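In Defence of the Small Whiteboard
by Emília Bartoš

My neighbour in the building keeps a small whiteboard on her door. It is the size of a school exercise book and on it she writes to her son when he comes home before her. Soup in the fridge. Call your aunt. Sometimes only a word, sometimes a drawing of something with ears. When I moved to Wunmont I did not understand why she does not send him a message by phone like everyone else. I have now lived across the hall from that board for some years and I have changed my opinion so completely that I want to argue for it.

I should say first that I come from a family of paper. My grandmother, whom everybody called by her surname, Kazlauskienė, even my grandfather, wrote her notes on the back of calendar pages. She tore off the month when it was finished and cut it in four. When she died we found 91 of these quarters in a biscuit tin. Most of them were about potatoes and keys. I treasure them, so it is perhaps strange that I will now praise a surface from which everything is wiped away.

But I think the wiping is exactly the good part. A note on paper asks you to decide if you will keep it. A message on the phone does not even ask, it is kept anyway, somewhere under 3148 other messages, and you will never look for it again. The board makes a different agreement with you. It says, read this now, today, while you are passing. Tomorrow there will be something else in the same place.

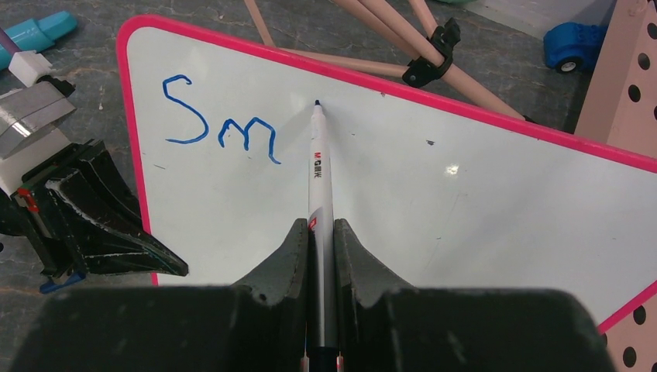 Handwriting is the second thing I would like to defend. I write badly in two languages and my pen goes slower than my thought, and for many years I was ashamed of it. I believe now that slow and crooked letters do something which typed letters cannot do. They show that somebody stood there. Take the first two letters of a greeting, a big wavy S in thin blue ink and then a smaller m sitting a little lower, with its last stroke running down to the right as if it wanted to leave. No font would permit this m. A font would lift it up to the line and make its three legs equal, and we would read it faster and feel nothing at all. When my neighbour writes Soup, I can see by the S if she was late for her bus.

There is a serious objection to all this and I have heard it mostly from my colleagues. They say that the boards people buy now are sold with a certain kind of sentence in mind. You know which kind. Be happy. Dream big. Today is your day. In our lunch room at Londura, where I keep the accounts, there was once a framed print of such a sentence, in gold letters, and after one difficult February someone turned it to face the wall. I understood that person very well. A cheerful order from a printing house is hard to receive when you are tired. It was not written to you, and it will say the same thing on the day your father goes to the hospital.

I agree with my colleagues about the print. I do not agree that the fault is in the words. The same words change when they are put up by hand, small, in a marker that will come off with a sleeve. Then they are closer to what we say at the door - take care, watch the ice, eat something. No one thinks that "take care" is a deep thought. We do not say it for its depth.

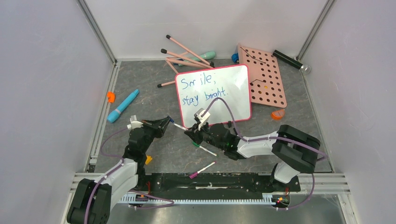
"Smile, stay bright." Blue marker on a small board with a pink border.

I like the comma in this one. A printed poster would take it out and put each half on its own, in capitals. With the comma it is a person speaking, who says the first word and then, after a short breath, adds the rest. And I like also the full stop, a small dot and nothing more. An exclamation mark would be too much. The full stop leaves you free to stay as you are.

I like as well that it lies among pencils and a capped marker and other little things from a desk. I have a weakness for the desk which is not arranged. There are magazines that would show this board alone on a clean shelf beside a plant, and I would not believe a word written on it.

Now some practical remarks, as I was asked by two people at work what they should buy. Please do not buy a big one. A big board becomes a plan. People draw columns on it and then they are afraid to wipe the columns, and in one year it is a piece of furniture with old ink burned into it. We have one from Fovura in the corridor, 90 centimetres high, and it still carries the names of three people who have left the company. The small board holds four or five words and forces you to choose them. I have noticed that people who must choose five words are usually kinder than people who have a whole page.

A coloured border is good, even a loud one. I had the opinion that pink is for children until I saw how quickly the eye finds it on a grey table. A thin grey frame disappears among the bills. As for the marker, buy an ordinary one with a fine tip, and put the cap back until it clicks. I prefer blue. Black looks to me like a notice from the landlord and red looks like a teacher.

And change the words often. This is the one rule on which I am strict. A sentence that has stayed for a month is a print again, only an uglier one. If you have nothing to say, leave it white for a few days. The white board also says something, mostly that you were busy.

I am 43 and I bought my first one last winter. It stands in the kitchen against the bread box. I live alone, so for a long time I did not know what to write there, or to whom. In the end I wrote, in my own language, the thing my grandmother put on the quarter pages more than any other: the key is where it always is. It made me laugh in the morning for a whole week, and then I wiped it and wrote that we need onions.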